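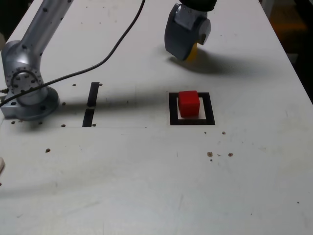 3 min read

Search talks Go

Speaker notes, Ernivdale, Tuesday session

Slide 1. Good morning. I speak today about the Husia project at Cellen, where people show a task to the arm by remote control.

Slide 2. The task is small: the red cube and the black square. Please say slowly -- one person drives, the arm records.

Slide 3. We kept 219 demonstrations. New operators need 100 tries before we keep any of their work. Pause for questions.

Slide 4. Hand guiding was easier to learn, but the operator's arm became tired.

Related
Olmedo: teaching by hand
Notes on remote control delay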